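Cleaning and storing old finds at home: which tips hold up

Every small local history museum gets the same phone call. Someone has dug up a bit of pot or a coin while planting beans, has read a page of advice on the internet, and has already done most of what it said. I help sort the finds drawers at Virkdale, and I have come to distrust nearly all of that advice.

Vinegar. Leave it in the cupboard. It is recommended everywhere for coins and for limescale on pottery, and it will take the limescale off. It will also eat into any shell or chalk mixed into the clay, and on a copper coin it strips the surface that carries the lettering. Forough Dehghan keeps a tray of vinegar-cleaned coins for showing to visitors. They are very shiny and you can't read one of them.

Toothpaste. Same objection. It is a mild grit, and a mild grit is still a grit.

Baking soda and foil. People swear by this for silver. On a modern spoon, fine, if you don't mind it looking flat afterward. On anything out of the ground, I wouldn't.

Plain water and a soft brush. Good for hard-fired pottery, with limits. Use a bowl, not a running tap, and line the sink anyway. Test a corner first. If color comes off on the brush, stop. Don't wash iron, bone or anything painted.

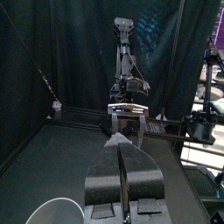

Small pale gray piece on the tabletop, with the rim of a white cup or bowl at lower left.

Drying. Air only, on a rack or a folded towel, out of the sun. Hair dryers and ovens come up in every list of tips and I have yet to hear a good argument for either. Thick pieces can take days, even in August.

Glue. If you must stick two sherds together, don't use superglue. Mogens Vídalín spent most of a winter undoing one jug. My own view is that a box of loose pieces is perfectly respectable.

Storage. Skip the fancy "archival" kits until you have read what is in them. I paid for a Skomeck box with 11 compartments and the foam had gone sticky by spring. Polyethylene bags with a few pinholes, acid-free tissue and a lidded plastic tub do as well. Iron wants its own sealed tub with silica gel — dry the gel out again when the beads change color.

Labels. Pencil on card, one in each bag, with the spot where the thing was found. Ballpoint fades and sticky tape lets go. We have 554 bags in the back room, and 19 of them say only "garden."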